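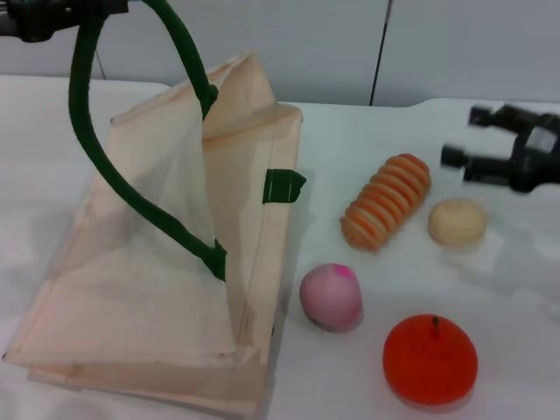

Last changed in May by Pauline Hebden

Home | Stories | Word Shed | Ask Pauline | Grown-ups

What Is Suspense, and How Do Writers Make It?

Think about the last time you read a story under the blankets and told yourself you would stop at the end of the chapter, and then you didn't stop, and you read another one, and your flashlight got dimmer and dimmer. Something in that story was pulling you along. Writers call it suspense, and I love talking about it, so get comfortable!

Suspense is the feeling of waiting to find out what happens when you care about the answer. You have felt it plenty of times without a book, I'm sure. You feel it when the teacher is handing back the spelling test and hasn't reached your desk yet, or when a balloon is being blown up a little too big. Your shoulders creep up toward your ears. In a spooky story the writer makes that feeling on purpose, using only words.

Surprise is a different thing

People mix these two up (I did too, for years). A surprise is quick. Suppose a girl in a story opens a closet and a cat jumps out. You gasp, and then it's over.

Now suppose the writer tells you, one page earlier, that something in the closet has been scratching. The girl doesn't know. She is humming and brushing her hair, and she keeps walking past that closet door. She puts her hand on the knob, and then her mother calls her down to supper. Oh, you want to shout at her! It is the same closet and the same cat, but this time you had a whole page of worrying, and the worrying is the suspense.

Slowing things down

When the exciting part is coming, a lot of new writers hurry. I understand why, because it's the part they most want to write. But a scary moment usually works better when it goes slowly. Look at this:

Tom went up the stairs and opened the door.

And now the same thing with the brakes on:

Tom put his foot on the first stair. It was cold, even through his sock. He waited. Up at the top, behind the door, somebody put down a cup.

I like that cup. A cup is such an ordinary thing, and you probably have one near you right now, but it has no business being in a room that is supposed to be empty. Small everyday sounds are very useful in spooky stories. Try a chair being pulled out, a page turning, or a spoon going around and around in a bowl.

Keeping a secret

A reader's imagination is a better monster-maker than any writer. If I tell you my monster has green fur and 10 teeth, you can picture it, and you might even decide it's rather sweet. If I only tell you that the dog won't go into the kitchen anymore, you have to make up the rest by yourself, and you will choose whatever frightens you most.

Here is the start of one of mine, which is set in a made-up village called Wevano:

The clock in Wevano had a date carved over it, 1846, and it had never once been wrong. So when it struck 3 in the middle of breakfast, everyone put down their toast and looked at my grandmother.

I haven't told you what is going on. Why 3? Why Grandmother? Each of those questions is a little hook, and a hook makes you turn the page. You do have to answer your questions in the end, though, or at least most of them. Readers get cross if they have waited and waited and then get nothing for it, and I can't say I blame them.

Somebody to worry about

None of this works if we don't care who is on the stairs. Give your character something to like. Maybe she saves her crusts for the ducks, or she is terrible at whistling and does it anyway. It doesn't take much, only a line or two near the beginning, before the trouble starts.

Have a try

Choose a place you know very well, like your own hallway or the bus you ride to school. Write 10 lines about somebody going through it. Put one wrong thing in the third line, something very small, and don't explain it. Let your character notice it in the sixth line or so. Keep the big moment for the end, and when you reach it, go slowly.

Then read it out loud to someone, and leave a nice long pause before the last line. If they lean in, you've got them. If they giggle, that's fine too, because people often giggle when they are nervous, and you can always move the wrong thing to a different line and read it to them again tomorrow.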